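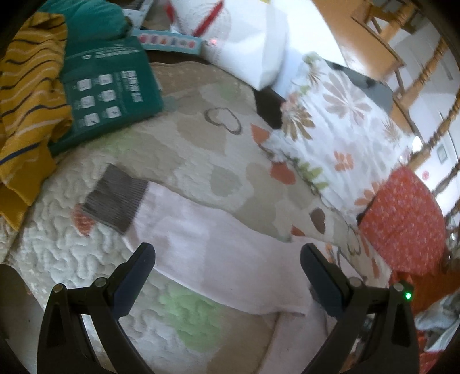 Bondau Hand Gripper, with wrist camera

Bench-tested notes and listing by Skerkton Equipment
Sold in pairs or singly. Rental terms at the bottom.

What it is

The Bondau is a two-finger gripper you hold in your own hand and use to do ordinary chores while it records. The recordings go to whoever is training a robot to do the same chores. The maker's leaflet says it "turns any home into a training set." We sell the thing and we would not put it that way. It turns an hour of somebody folding cloths on a bed into an hour of somebody folding cloths on a bed, and whether a robot gets anything out of that depends on what you do next.

Still, of the hand-held units we have stocked, it is the one that comes back least often, so it stays on the list.

The fingers

Curved, black, opening wide enough for a folded towel or a shoebox held by its short side. Each finger has a dark navy rubber pad on the inner face. The pads are the good part. They hold cotton and knitwear without chewing it, and they grip a flat carton well enough if you come at it square.

They are less good at thin things lying flat on soft things. A single layer of smooth cloth on a quilted bedspread is the worst case we know. You pinch, and you get cloth and bedspread together. Elsa Nieminen, who runs our test bench, spent most of a Tuesday on this and her advice is to start from a fold or a raised corner and leave flat sheets out of your first batch. The leaflet shows a flat sheet being picked up in one go. We haven't managed that reliably.

The pivot caps on the fingers are round, silver and exposed. Wipe them now and then. Loose yarn finds its way in.

The light

There is a small green light on the right arm. Green means the unit has power. It does not mean it is recording, and we have had this conversation with enough customers that we now put a sticker in the box. Check the counter on the base unit before you start, and again after the first clip.

What you get out of it

Video from the wrist camera, finger opening, and the position of the hand, all on one clock. The files open in the free Skandosa viewer. Clips are saved one per take, and you can throw out a bad take from the base unit without going near a computer.

Our own trial set came to 692 takes of tidying and sorting on beds and sofas. We threw out 114. Most of those were position dropouts when the hand went low behind a pillow or a bedpost, and a few were plain operator error. The maker talks about "near-zero data loss." Make of that what you like.

About cluttered rooms

The sales pitch for this kind of tool is that real homes are messy and the data should be too. Fair enough. A bed with shopping bags, printed pillows, a striped knitted garment and a couple of boxes on it is closer to what a robot will meet than a gray table in a lab. But mess alone teaches very little. If the same sweater lies in the same place for every take, you have one example many times over. Move things between takes. Swap the bedding. Change the light if you can. Jarmo Pelkonen at Kuusisto, who buys these from us for home collection work, makes his people change rooms after every 67 takes - it sounds fussy, and his sets are the cleanest we have been shown.

What we don't claim

We don't claim a policy trained on Bondau recordings will work on your arm. The fingers on your robot need to match these closely, pads included, and the camera needs to sit at the same angle. Ask for the mounting drawing before you order. If your robot has a suction cup, save your money.

In the box

Gripper, fingers fitted
2 spare navy pads
Base unit with counter
Charging lead
Wrist strap (use it)
Sticker about the green light

Rental

By the week, with a deposit. Most people should rent before they buy. Collect for a few days, train something small, and see if it does any better than what you had. If it doesn't, send the unit back clean and we'll return the deposit once it has been checked over.

Spare pads and straps are in stock. Base units on their own are back in November.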